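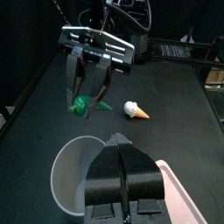
Home
Threads
Saved
Newsletter
About

Evaristo Cárdenas
November, 9:40 in the evening

1/ Okay, friends, I promised I'd write up the great toy sort, and the house is finally quiet, so get yourself something warm to drink because you know how I am once I start.

2/ The short version is that we had too many small toys in too many places. Kitchen drawer, bath caddy, the pocket of my good coat. My sister's kids come over most afternoons, my own two are five and three, and whatever anyone brings in tends to stay here forever.

3/ So the rule I made for myself was one surface and one container at a time. I wanted a plain dark surface, and I can't recommend this enough! Bright plastic on a black tabletop just jumps out at you. On our old flowered tablecloth I once hunted for a toy strawberry for most of a lunch hour and it was sitting on a printed strawberry.

4/ The container I like is the round white one with the thin gray rim. It's pale inside too, so you can look down into it and know right away what's in there. Deep bins are where toys go to be forgotten, at least in this family.

5/ Now, the green one. Glossy, bright green, round head, little limbs, and a pointed tail going off to the side. The kids call him Pleltum. I've asked where the name came from and I've been given several answers, all of them long. He's a knight on some days and a baby on others.

6/ And then there's the ice cream cone with the lumpy white scoop, which I will defend as the best toy in the house. I say vanilla. My three-year-old says mashed potato, and she serves it to me that way, with a very serious face, and I have to say thank you and ask for gravy.

7/ Here's where I got stuck for a good while. Does the cone go with the play food or with the figures? You'd think play food, obviously. But the kids never play with it that way! Pleltum and the cone travel together. If one is in the fort, the other is in the fort. Put them in separate bins and you'll hear about it before breakfast.

8/ I called Crescencio Carrillo over this, I'm a little embarrassed to say. He ran the toy shelves at the Alano Street playroom for years and has opinions. He told me to stop sorting by what a thing is and sort by what the kids reach for next. I wrote it on the back of an envelope and taped it inside the cupboard door.

9/ That changed the whole job. The "travels together" toys went in one round container, low shelf, left side, where small arms can reach. Blocks stayed with blocks. Everything that only ever gets dumped out and stepped on went into a bag for the donation box -- more than 40 pieces, and I haven't had one complaint so far.

10/ A few people asked about cleaning. For hard plastic I use warm water and a drop of dish soap, an old toothbrush for anything lumpy (ice cream scoops, looking at you), then everything gets laid out on a towel overnight. I don't put ours in the dishwasher. I did that with a toy giraffe once and he came out leaning, and he's leaned ever since.

11/ Someone also asked how long it took. I set the kitchen timer for 60 minutes and told myself I'd quit when it rang. I didn't quit, of course, I sat down on the floor and found the missing puzzle pieces behind the radiator and then did the puzzle. So allow extra time if you're that sort of person.

12/ What worked with the kids was letting them be in charge of "home." I hold up a toy, they tell me where it lives, and it goes there even when I'd have picked someplace else. My son sent a spoon to live with the trains. It's been there since last week and he puts it back every single night, which is more than I can say for his shoes.

13/ My sister wants me to do the craft shelf next. I've told her after the holidays. There's glitter in there from before anybody in this house could walk, and I need to work up to it.

14/ Oh -- and if you've got a good way of keeping play food from drifting into the real kitchen, please tell me below. Yesterday I nearly packed a plastic egg in a lunchbox. I'll read everything tomorrow once the kids are dropped off and I've had my coffee.

We use cookies to remember your settings and keep you signed in. Accept all | Manage choices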